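Search this site Search Go

Getting the joke across in two lines

If you have watched Kaltero and laughed at the funeral, you have laughed at a line that isn't in the Italian. The real one is a pun on a type of fishing net and a brother-in-law, and it can't be done in English at all. What you read at the bottom of the screen was written in a spare bedroom in Kurkirham by a woman who had been staring at it since breakfast.

"I had eleven versions of that line," she says. "Some of them were terrible. One was about a ferret. I was very fond of the ferret, but he had to go."

She has been writing English subtitles for 20 years, mostly for crime dramas, and she took on the first series of Kaltero expecting more of the same. The opening minutes do look like it. A body on a jetty, a detective with a bad knee, plenty of fog. Then the detective gets into an argument with the harbour master about parking and it goes on for a whole scene, getting pettier and pettier, and you realise you are watching one of the funniest things on television.

I wanted to meet her the moment the credits rolled. I am one of those people who reads the subtitler's credit, and when hers came up after the parking argument I went back and watched it again with a notebook. The rhythm is so good! Every punchline lands as the actor finishes speaking, never before.

"That's most of the job," she says, when I tell her this. "If you give people the whole line at once, they've read the joke while he's still breathing in. Then they're sitting there waiting for him to catch up and it's dead. So you split it. You hold back the last word, or you turn the sentence round so the silly bit comes at the end. With crime it matters less. If the viewer finds out half a second early that the butcher had a motive, well, they'll live."

She is good company, quick and a bit sweary, and she laughs at other people's lines far more readily than her own. She learnt Italian from a boyfriend's grandmother and then properly at evening classes, and her first paid work was on a documentary about salt. She still knows a great deal about salt.

What got her hooked on comedy was Pumphrey, the old sitcom about a driving school, which her father had on tape. Years later she saw it on holiday with Italian subtitles and watched the whole of it with one hand over the bottom of the screen, guessing what they would do and then looking.

"They'd cut half the words and it was still him. Still that awful pompous man. I remember thinking, somebody has sat there and worked out what kind of Italian Pumphrey would be. He'd become a sort of retired bank manager from the north. It was perfect. I was so jealous."

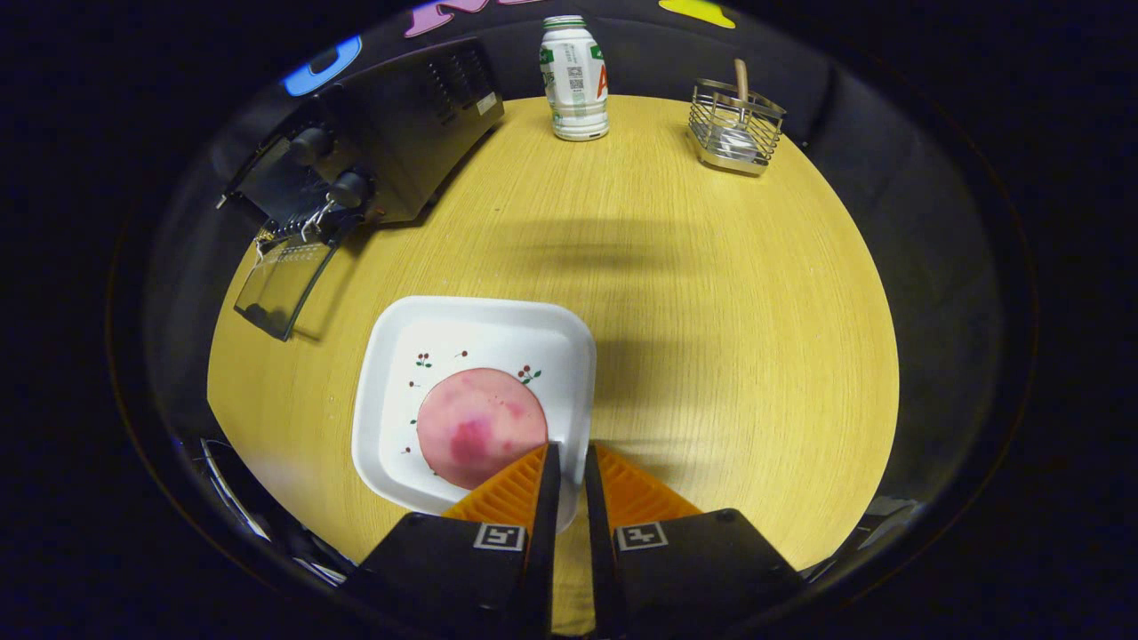 Words: Kendeo television desk
Filed under: Interviews, Comedy

So what kind of English person is the detective in Kaltero? She has clearly thought about it a lot. In her head he is from Lincolnshire, he has a caravan he doesn't enjoy, and he says "with respect" when he has none. Hardly any of this ends up on screen, but it tells her which words he would choose. He says "vehicle" and never "car". The harbour master says "car".

"People think you pick the closest word in the dictionary. There's rarely room for the closest word. You get two lines, and they can't be long ones, and he talks like a burst pipe. I'm throwing out a third of what he says before I've started. So I keep the bits that sound like him."

The swearing is another matter. Italian insults are wonderfully built, she says, with saints in them and livestock and other people's mothers, and the English ones are short and all rather alike. On the page a swear word also looks stronger than it sounds. She tends to use fewer of them and put them where they'll do the most good. There is a single "bollocks" in episode four that she is extremely proud of.

I ask about the dialect, which viewers have been arguing over. The fishermen in the show speak a version of Italian that many Italians need help with, and some people online wanted it turned into Scots, or Cornish, or something with a burr. She shakes her head before I've finished.

"The minute they sound Cornish, you're in Cornwall. You've lost the harbour, you've lost the whole town. I made them blunt. Short words, no please or thank you, and they never answer the question they were asked. Everyone seems to get that they're locals."

The second series has 6 episodes, and she had 6 weeks to do them. That sounds generous until she explains that a drama episode has long stretches of somebody walking along a beach, while this lot never shut up. The dinner party episode nearly finished her. Almost everyone talks at the same time, two of them are lying, one is doing an impression of another guest, and a subtitle can only really belong to one or two people at once.

She did it by watching with the sound off first, to see whose face she wanted to look at. "Then I only translated that person. If the camera likes someone, so will the viewer. Everybody else can mutter."

Does she ever get to watch it just for fun? She tried, she says, on the sofa with a glass of wine and her sister, who had been told nothing and who missed the fishing net joke completely by looking at her phone. But the sister roared at the parking argument. She had to pause it and wipe her eyes.

"And then she said, 'He's brilliant, isn't he, that actor,' and he is, he really is. She went off to bed saying she hadn't realised her Italian was so good."

She is hoping to be asked back for a third series, and would love a crack at a proper farce with doors in it. In the meantime she is on a drama about a missing judge. There is a lot of walking along beaches. She has found one joke in it so far, in the second episode, said by a man selling a boat, and she has been working on it since Monday's delivery note came through with the scripts marked "no comedy". I hope she gets it in.

Both series of Kaltero are available with English subtitles.

Last updated: September 1, 2023

Contact us | © Kendeo. All rights reserved. | Back to top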